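Section 2. Planning and Budgeting the Station

2.1 Before you order

This section covers the purchase of hand-held gripper pairs and the items needed to put one station into use. Complete the steps in order. Sections 3 and 4 assume that the quantities below have been settled.

1. Decide how many stations will run at the same time. One station is one operator, one pair of grippers, one table and one set of objects.

2. Order grippers in pairs. The Starton hand unit is sold singly, and two singles bought on separate orders may come from different finger revisions. State "matched pair" on the order form.

3. Order spare finger pads with the first shipment. Pads are consumable. The Virnley warehouse ships pads and fingertips from the same shelf, so one order covers both.

Note: Pads ordered alone carry the same freight charge as a full hand unit.

4. Enter the cost of each pair on line 1 of the budget sheet. At the price list of 5/9/19, a matched pair is $3,000 and a pad kit is $44.

5. Enter training time on line 2. Do not fold it into the hardware line. Sites that did so could not separate the two when the second station was quoted.

2.2 Table and work surface

6. Choose a table the operator can reach across while seated or standing. A household table is acceptable. The Kong bench, part no. 704, is an option for sites that have no suitable table and adds $600 to the order.

7. Cover the table with the printed grid cloth. Pull it flat before placing anything on it.

8. Set out one shallow box per table. Walls should be low enough for the fingers to pass over the rim with an object held.

Caution: Keep drinks and jugs at the back of the table, away from the path of both grippers. Liquid in the pivot joints is not covered by the warranty.

2.3 Objects

Objects are the line most often left off the budget. Rigid goods can be bought once. Produce has to be bought again, and it changes shape and firmness between purchases. Plan for both fresh and dried pieces if the work will include small or irregular items, as these show early whether the fingertips meet squarely.

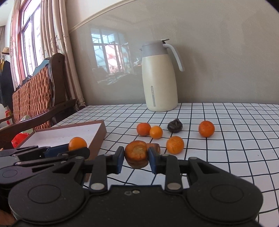 Raed Karaki, on the draft of this section: I would put produce on its own line and not under supplies. At Gundau we charged the oranges to the same code as the pads, and by July the pad budget was gone with most of the pads still good. Also say who is allowed to buy it. Ours had to go through purchasing, and fruit does not wait for a purchase order.

The sheet has been changed to match. Produce is now line 3 and may be paid from petty cash where site rules allow.

9. Enter produce on line 3 as a weekly amount. Multiply by the number of weeks planned and add one week for set-up.

10. Enter rigid objects on line 4 as a single amount.

11. List the objects by type on the back of the sheet. Brands are not needed.

2.4 Spares and service

12. Allow one spare pad kit per pair. Sites running two shifts should allow two.

13. Budget for cleaning. Dust collects on the matte housings and can be wiped off with a dry cloth. Do not use solvent on the pads.

Caution: Do not remove the pivot pins to clean the links. A unit with disturbed pins must be returned for alignment - the charge is not included in the pair price.

14. Have the sheet signed before placing the order. Keep one copy at the station and send one with the order form.

Continue with Section 3, Unpacking.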